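Skelten Games Library: how your grant is travelling, April

Hello again to everyone at the Druruvier fund! We're past the halfway mark and I'm pleased to say the money is going where we said it would. Of the $550 for tabletop materials we've spent around 300, mostly on big sheets of white paper, pencils and chunky dice (the paper goes fast — I've reordered from Horow already and found a cheaper size).

The new paper-map sessions are the favourite by a long way. We rule up light pencil marks on a full sheet, put it flat on the table and let people work out where the die should travel next. Last month 27 people signed up, and I'd love to reach 70 across the whole program before we wrap up.

One grumble: the sheets curl at the corners once they've been rolled, so I'm pricing a flat storage folder from Chareonsuk. It should fit inside what's left, but I'll check with you before I buy it — happy to hear other ideas too.
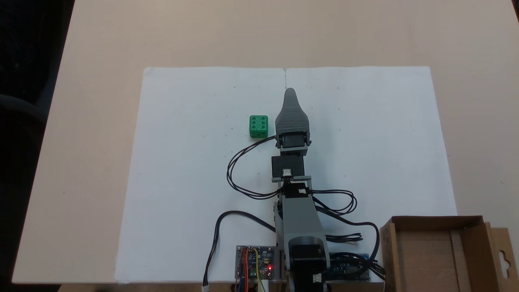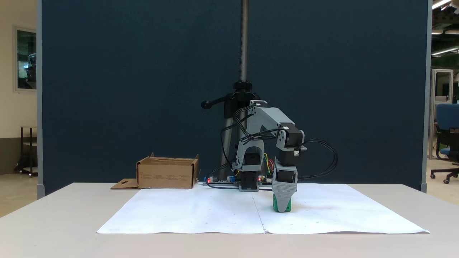 Green cube and white paper sheet, Skelten.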